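Craft and Small Things board
Topic: White cups in a tray, what spacing is good?

guangming_z wrote:
Hello everyone. I have a question about trays. I keep small round cups in a shallow tray with walls, all in white. Before, I pushed them together in one corner, and each time I took one out I knocked its neighbor. Now I put four of them like the corners of a square. I like it much more, but my sister says I waste the space. What do you do?

Dana6 wrote:
Your sister is right, sorry. A tray is for carrying many things. With so much air between the cups they will slide when you lift it.

hongmei.liao wrote:
I don't agree with Dana6. If the tray stays on the table, sliding is no problem. I sort beads this way since March and I need room for my fingers — the low cups especially are hard to pick up when they touch each other.

Dana6 wrote:
Then put a cloth under them. Still I would use six cups, not four.

guangming_z wrote:
Six is too tight for me, I tried. Here is the square way, on the black table.

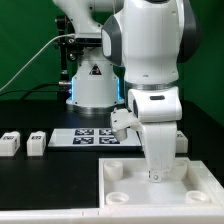 Page 96 of 253

bo_ram wrote:
Nice and clean. But white cups in a white tray, don't you lose the edges? I have bad eyes and I would want a dark tray, same as your tabletop.

guangming_z wrote:
A little, yes. The walls of the tray help me, I measure by eye from them. The front two I keep near the front wall.

Guo wrote:
I see the back left cup has quite a thick wall. I like thick ones, they are heavier and stay where you put them. For thin cups I would listen to Dana6 about the cloth.

Dana6 wrote:
Thank you Guo. For the record I never said the square is ugly, only that it is not practical for carrying.

hongmei.liao wrote:
Who is carrying? He has it on a table :)

guangming_z wrote:
I will try the cloth and write again. Bo-ram, if you find a dark tray with low walls, please tell me the size.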